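About Us – Durkport
Home › Company › About

Durkport writes software for small robot arms. We don't build the arms. Our customers either build their own or buy one, and then they need something that tells the arm where things are, where to move and what to do when the plan stops making sense. That part is our job.

The company was started by Kayode Sani and Zainab Amadi, who had worked together on motion planning for packaging lines. The planners they used were good, but they were written for big machines bolted to a factory floor, with accurate joints and a full-time engineer nearby. Cheap arms have loose joints and motors that sag under load. The first version of our planner was written for one such arm on Kayode's kitchen counter, and some of the file names from that time are still in the code.

There are 6 of us now. We share one long room, with desks at one end and test tables at the other.

What we make

Nurkodeck is our main product. It is a planning and control package that runs on an ordinary laptop or a small board computer. You give it a model of the arm and a camera feed, and it handles the loop from seeing an object to closing the gripper on it. It replans while the arm is moving, so if an object shifts, the arm changes its path without stopping to start over.

Kidulmont is the perception side. It finds objects on a surface, estimates how they are turned and passes that on to the planner with a number for how sure it is. The planner uses that number. When it is low, the arm slows down and takes a second look before reaching. Kidulmont can be used without Nurkodeck, and a few customers do use it that way.

Deligiannis is the tooling: logging, replay and the calibration wizard. It began as an internal script and was never meant to be sold. Then customers saw it on our screens during support calls and asked for it. It records every camera image, joint reading and planner decision with matching time stamps, so a failed grasp can be played back step by step. Most bugs we fix are found there.

How we test

Simulation comes first. Every change to the planner runs through a set of recorded tasks overnight, and the results are waiting by 7 in the morning. A change that makes any task slower or less reliable gets looked at before it is merged.

After that we go to the tables. We like plain household objects for this. Sponges are a favorite. They are soft, light and easy to push out of place, and one stuck in the top of a cup is a different problem from one lying flat. The planner has to choose an angle of approach, and it has to leave the cup standing.
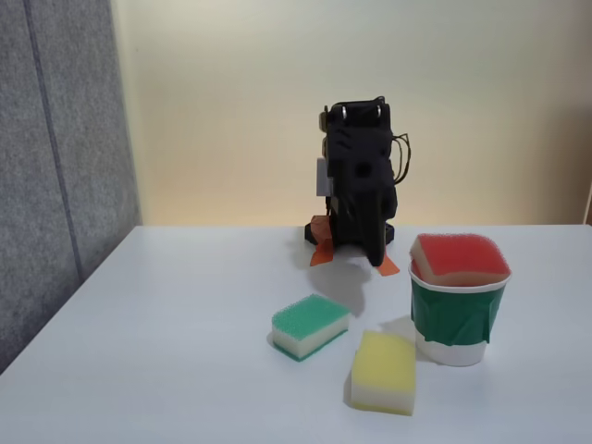 Babatunde Omoregie would add that soft objects are the easy half of it, and that anyone judging a grasp planner should ask to see it handle a wet glass or a sheet of paper before they believe a word. We agree with him. Both are on our list of known weak spots, which is published with each release and kept up to date between them.

A release candidate has to run for 72 hours on the test tables before it goes out. If it crashes, the clock goes back to zero. The longest release we ever had took most of August for this reason – a memory leak in the replay buffer that only showed up on the third day.

The people

Kayode Sani looks after the planner and the control loop. Zainab Amadi runs the company day to day and still writes the collision checking code. Yakubu Okoro is in charge of Kidulmont. Somkiat Srithong built Deligiannis and handles most support requests, so if you write to us, you will probably hear from him first. Babatunde Omoregie runs testing and has the final say on whether a release ships. Our newest colleague joined as a student intern and now maintains the arm drivers and the installer.

Working with us

We work with schools, repair shops, labs and small manufacturers. Most projects start with a call and a log file. If you already have an arm, send us the model and a short recording of it doing the task, even badly. We will tell you whether our software is likely to help. Sometimes the answer is a stiffer gripper or a better lamp, and then we say so.

Licenses are per arm. Teaching use is free for schools and colleges, including updates. Support questions are answered on working days between 9 and 5.

Contact › Documentation › Release notes › Known weak spots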